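Section 5: Hanging and using a socket strip above a worktop

Read this section before fixing the Judport hook plate to the wall. It covers painted plaster, tile and smooth board. For bare brick or textured wallpaper, see the Leker screw bracket sheet.

5.1 Choosing the position

1. Stand the strip upright against the wall and mark its top edge in pencil.
2. Check that the lead reaches your wall outlet with some slack left over. Do not stretch it.
3. Keep the strip clear of sinks, kettles and radiators. Leave at least 435 mm between the strip and the nearest tap.

5.2 Fixing the hook plate

4. Wipe the wall with a dry cloth. If you have used cleaning spray, leave the wall until it has dried fully.
5. Peel the backing from the plate and press it to the wall with the metal hook pointing down. Hold for 91 seconds.
6. Leave the plate overnight before hanging anything from it.

Note: the plate carries up to 985 g. Weigh the strip with its lead and anything that will stay plugged in.

7. Hang the strip from the hook so that it lies flat against the wall. The indicator light goes at the top and the lead comes out at the bottom. Let the lead rest on the worktop in a loose curve. The plate with the cartoon fish is fitted in the same way as the plain one.

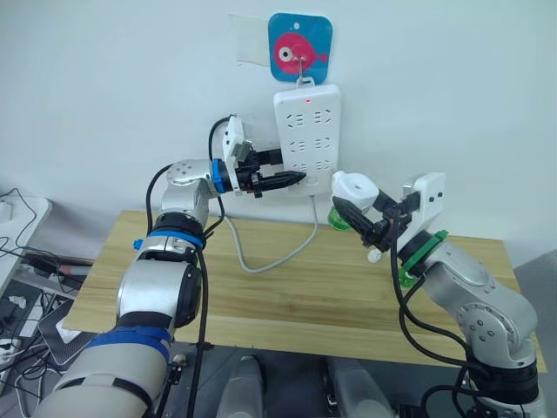
5.3 Plugging in

8. Hold the plug by its body. Line the pins up with the slots before you push.
9. Push straight towards the wall. Pushing at an angle swings the strip on its hook.
10. Steady the strip with your other hand for the first few plugs, until you know how much it moves.
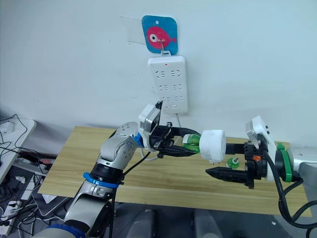
Large adaptors may cover the socket next to them. Put these in the bottom row and use the upper rows for slim plugs such as lamps and phone chargers.

Caution: the red light shows that the strip is receiving power. Do not touch the pins while inserting or removing a plug.

5.4 Unplugging and routine checks

11. Switch off the appliance. Hold the strip still and draw the plug straight out. Never pull on the cable.

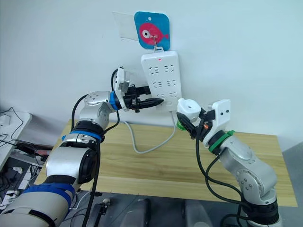 12. Every November, unplug the strip from the wall outlet, lift it off the hook and look at the plate. Replace the plate if a corner has lifted.
13. Run your fingers along the lead and check for cuts or flattened places. Do not tape over damage.

Spare plates are sold in pairs under the Ogbonna name. Plates from the older Jostside range have a shorter hook and do not fit this strip.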